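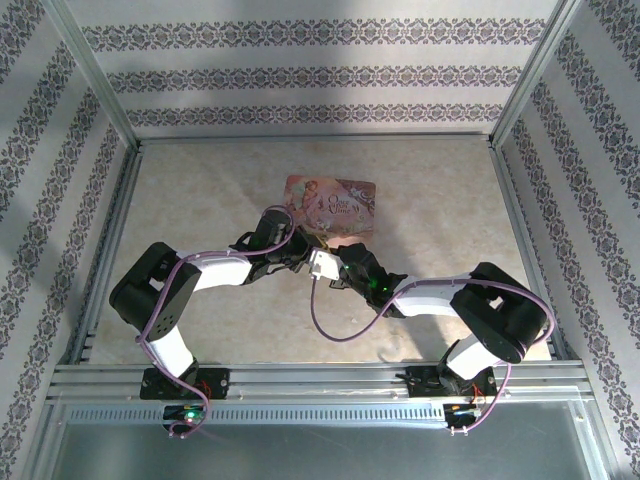
*Fig. 1 — "Once Upon A Time" cover, fairy on the left half, lettering on the right. Damask bands on the wall behind.*

**Storybook boxes, session 4 — lids and closures**
Castillo evening course, Lisley. Bring handout 3 as well, we didnt finish it.

Recap from last time:

- lid layout: figure one side, title the other. Keep both clear of the rounded corners
- limited palette. Pick the pinks first, then one brown for the lettering
- curly lettering — fine for three or four words, hard to read after that

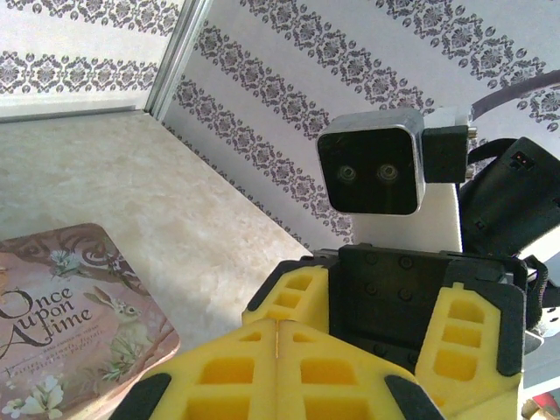

*Fig. 2 — Dusty pink and brown, rounded corners (far left).*

Corners: round them BEFORE covering. Trace a coin, sand down to the line, check against the lid. Paper goes on from the middle out, snip the overhang into little tabs, fold each one under. Overlaps get lumpy if the tabs are too wide. Armont paper is forgiving, the Bostberg tears when damp so go easy on the paste.

Closures, main topic tonight. A small clasp with a tiny padlock gives you the "secret book" look. 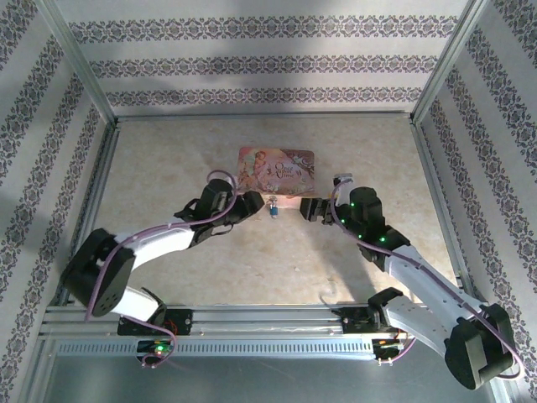 Mark the clasp position with the lid shut, never open. Off-center is okay if the front has a pattern, on a plain front it looks like a mistake. Pilot holes first. Check the loop is wide enough for the padlock you've bought (two people got caught in March). Spare key — tape it inside teh base and tell whoever gets the box.

Hinges next. Dry fit, close, open, close again. If the lid creeps sideways, loosen everything and start over, dont force it.

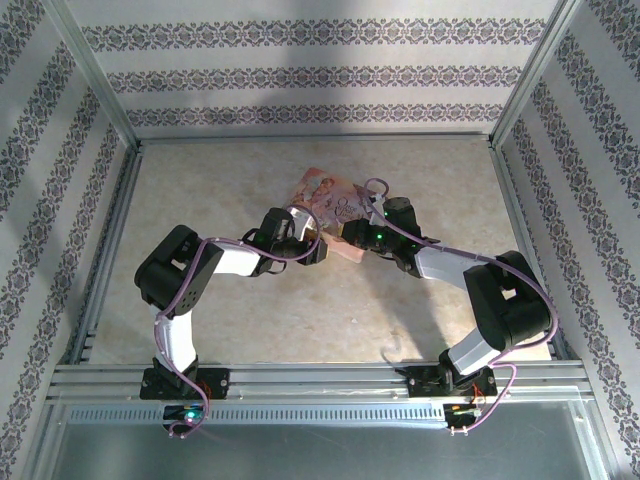 Lining: cut the base piece last, roughly 5 mm short all round. Felt or plain paper, either is fine. Let it sit overnight under a book before closing the lid.

For next week: finished lid, clasp marked but not fitted, one sheet of lining. Room 9, same time.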